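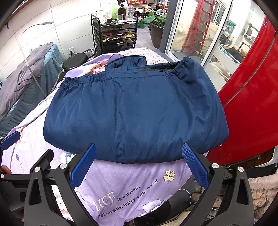 **Figure 1.** A padded jacket folded to a compact rectangle on the bed, gathered hem along one side.

## 3.2 Folding bulky outerwear

I'll admit I went into this part of the study thinking jackets would be the easy bit. T-shirts had gone fine, towels had gone fine, and a jacket is a shirt with stuffing, right? Well, no! Padding pushes back. You press one side down and the other side puffs up, and by the time you've tucked the sleeves in, the collar has wandered off somewhere.

Of the 1,283 folds in our log, 238 were padded or quilted outerwear, and those are the ones I kept going back to. Rohani Ismail and I sorted them by finished shape, and two groups covered nearly everything: the rectangle (Figure 1) and the roll. We called a fold "compact" if the sleeves were inside and no part stuck out past the body by more than a hand's width. It's a loose rule, I know, but we rarely disagreed over it.

The elastic parts deserve their own paragraph. A gathered hem like the one in Figure 1 wants to be narrower than the rest of the jacket, so you can't just line up the edges the way you would with a shirt. Cuffs are the other nuisance (they bunch, and they like to end up at a corner). In the Kutix set we let people leave a cuff showing as long as the rectangle held. In the Zukport set we asked for it to be tucked, and the folds took longer, which annoyed everyone, me included.

Then there's the bed. We wanted ordinary bedding, so most folds were done on top of a comforter, prints and all. A soft surface gives under your hands, and pressing air out of a jacket is slower there than on a table. I come back to the table folds in Section 3.3.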